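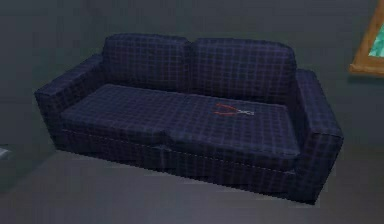 Pliers on the navy check sofa, right-hand seat cushion. Rendered living room, start position.

Zaltley pick-up set — gallery and notes

Quick page so people stop asking for it by email. One start view up top, notes from the build underneath. Rest of the views go up when Ningsih has sorted the folders.

What this is: examples for a learning system that has to find a small thing in a room and go get it. All simulated. Rooms, furniture, objects, lighting, everything comes out of the renderer. Each example is a start view, a one-line instruction, and a run driven by a person at a desk with a hand controller. The model gets all three.

Where we are as of Jan 25, 2018: 1,729 runs recorded, 1,205 kept. The others were dropped for bad instructions, controller lag, or the driver giving up halfway. Dropped runs are still on the Wilgate server if anybody wants failures. Someone will.

Notes on the sofa room

Instruction for this one reads "pick up the pliers from the couch." We also take "sofa" and "seat." Kieran Mulcahy wrote most of the wordings, Ningsih Wijaya checked them against the views and threw out anything that named the wrong side.

Sofa fabric — the navy check was picked on purpose. Plain fabric was too easy, the early detector just looked for whatever wasn't flat color. A grid that bends over the cushions gives it somthing to chew on. Red-orange handles are the easy part here. Silver-gray jaws on dark cloth, less so.

Lighting kept dim and even. A brighter version of the room exists in the Praromero batch, don't mix the two without relabeling.

Pliers lie flat, handles left, jaws right. Other starts rotate them. A thin tool flat on a soft seat is a pain to grab and drivers were slow on it at first. Got better after 15 practice runs each, which is now the rule before anyone records for real.

Wall picture with the wood frame stays put in this room. Not a target. If a wording mentions it, that's a mistake, tell Kieran.

Views are low-res and a bit soft. That is the size the model trains on, so that is the size we post. No big versions, sorry.

Still to do

More than 200 wordings waiting for a second read.
Table room and shelf room, start views only so far.
Rename the Iglesias folder, it has two spaces in it and breaks the loader every single time.
Decide if half-finished grabs count as kept. Kieran says yes, Ningsih says no, currently no.

Using the set

Fine for teaching and for your own tests. Keep the run number with the view or we can't trace anything back. If you find a bad pair (view says one thing, wording says another) send the run number and the wording, nothing else needed. Fixes go in with the next upload, and the old file stays up untill then.

Next gallery page: table room.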